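Mirthorpe Public Works
19 August 2025

Mirthorpe Public Works is posting updated guidance today on what belongs in the household recycling cart. The new rules take effect in September. Please read the full thread before your next collection.

The city's sorting contract has moved to the Naduseck facility. Naduseck accepts most of what the previous plant accepted, with several changes to paper, cartons and film. Collection days and cart sizes stay the same.

Paper and cardboard: newspaper, office paper, mail, paper bags and flattened boxes go in the cart. Boxes larger than the cart opening must be cut down. Crews are unable to take cardboard left on the curb beside the cart.

Pizza boxes are accepted when empty. Light grease stains are fine. Tear off any part with cheese or sauce stuck to it and place that piece in the trash.

Food and drink cartons, including milk, juice and broth, are now accepted. Rinse them and leave the caps on. This is a change from the previous contract, under which cartons went in the trash.

Paper cups for hot or cold drinks are still not accepted. Most have a thin plastic lining that the Naduseck line cannot separate. Place cups in the trash and sleeves in the recycling cart.
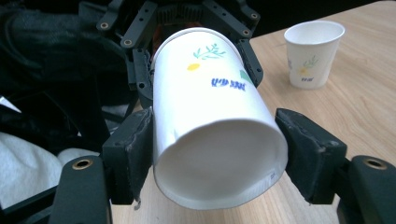
Mirthorpe Public Works, Waste and Recycling Division

Plain white cups and printed cups are treated the same way. A leaf or plant design on the outside tells you nothing about the lining. Cups labeled compostable also go in the trash, as the city does not have a composting program that accepts them.

Glass bottles and jars: all colors, rinsed, lids removed. Metal lids may go in the cart separately. Drinking glasses, window glass, mirrors and ovenware are not accepted.

Metal: food and drink cans, clean foil and empty aerosol cans. Do not puncture aerosol cans. Scrap metal, pans and hangers should be taken to the Vasetti Road drop-off site.

Plastic: bottles, jugs and tubs. Plastic bags, wrap and film must stay out of the cart. They catch in the sorting equipment and the line has to be stopped while staff cut them free. Please do not bag your recycling.

Batteries of any kind are prohibited in both the recycling cart and the trash cart. The Vasetti Road site takes household batteries at no charge. Tape the ends of lithium batteries before bringing them in.

Carts with prohibited items will receive a yellow tag listing the problem. A cart tagged 2 times in the same quarter may be left uncollected until the items are removed. There is no fine.

Apartment buildings with 20 or more units will receive new signs for their shared enclosures. Property managers who need extra signs may write to Golnar Babaei, Multifamily Program Coordinator, at the division office.

A printed guide is being mailed to every household with cart service. A further 1,000 copies are available at the library and the Shojaei Community Center, in English and Spanish.

Questions about a missed collection or a damaged cart should go to the service desk and not to this account, which is not monitored overnight. Please have your street address and the number stamped on the front of the cart ready.

Correction to the glass post in this thread: lids from glass jars may go in the cart only if they are metal. Plastic lids from glass jars go in the trash.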